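24 Jan 2024

Dye bench, batch 9. Rocío was right about the alum. I mordanted the wool at the weaker strength again and the madder came out salmon, when what we want for the Bumdale order is brick. Redid two skeins at full strength and left them in the pot over lunch with the lid on — much better, though still a little pink at the tips where I tied them too tight. (Loose ties! I wrote this in August too.)

Weights, before I forget: 248 g dry wool, same ground root from Takács as last time. Water came up to the second rivet.
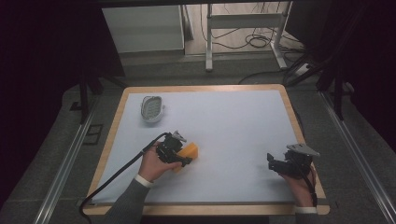
Rigoberto thinks our tap water is the real problem and wants to try a pinch of chalk. Fine by me, but one change at a time or we'll never know what did it. I put a jar of tap water by for him and labeled it.

The walnut is a different story. I love it! Steeped the hulls for 50 hours, strained them twice through the old pillowcase, and got a proper dark brown with no iron at all. It smells like a swamp and so do I.

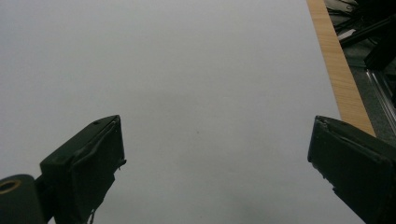 Consuelo asked for a gray in between, so next go is walnut with a short iron dip, three skeins, pulled at different times. Need to find the small enamel pot, which I think Braulio took for the onion skins.

Weld seed still hasn't come. Called Nornano and they said next week, same as they said before.
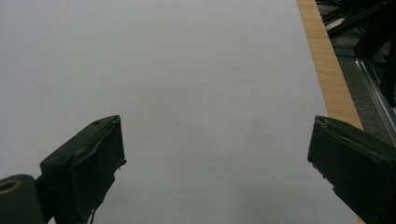 Light test: strips from batch 7 are still taped up in the south window, half covered with card. Logwood is fading fast, madder hardly at all. Leave them up till spring, please, and don't move the card.

To buy: pH strips, cotton string, gloves in medium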